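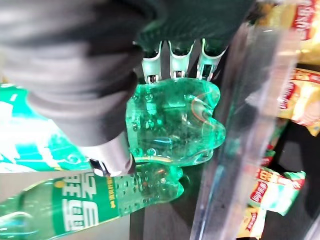
gripfan60
Our Jekow arm did 800 picks without a slip, then faulted on a soda bottle! Overcurrent on the finger drive, grip stayed locked. Anyone seen this?

nurel_nut
Yes! Squeeze limit is too high for soft plastic – drop it a notch. 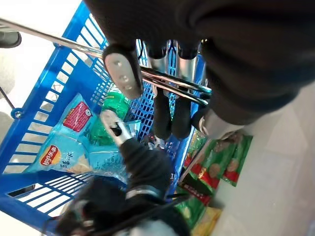 gripfan60
Tried that, and bottles started slipping. Still love this arm though!

shelfbot2
Disagree with nurel_nut. I'd check the finger linkage first, mine had grit in it.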